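Wanted: sim team members, spring build. Palo Robotics Club

Posted Jul 27, 2018

We need people. Returton (our two-arm simulated robot) has a yard, a basket and a pile of Easter eggs, and not enough hands on the code. Starts in February, runs 8 weeks, evenings. Students any major. Beginners fine if you can stick with a boring bug.

What you'd be doing:
- driving the arms by headset, recording egg pickups
- sorting good runs from bad. Goal is 3000 by the end, we have 147
- cleaning up grasp code, its a mess

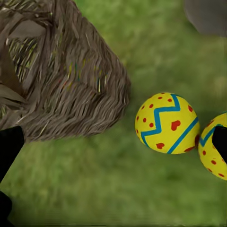 Yellow eggs on the grass, egg hunt task, simulator view.

Task sounds easy. Pick up egg, put in basket, repeat. Eggs are round and the fingers are flat, so alot of tuning. Both arms count, you can use either one. We also want somebody who likes writing things down, the task notes on our Wokedia page are way out of date.

Need: a laptop, some Python, two evenings a week. Nice to have: any 3D modeling, patience.
Not needed: your own headset, prior robot stuff.

No pay, sorry. Course credit possible, ask your department first. Top runs go in our entry for the Gallagher student contest.

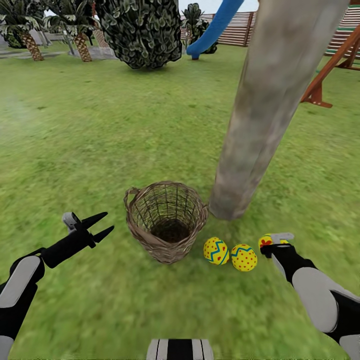

Comment from Wren: did this last spring with zero Python and was fine by week three, the driving is harder than the code. Do the practice level first. Is there still a Saturday slot?

Yes, still a Saturday slot. To apply send a few lines on why and which evenings you can do. No resume. Use the form on the club page, subject line "eggs".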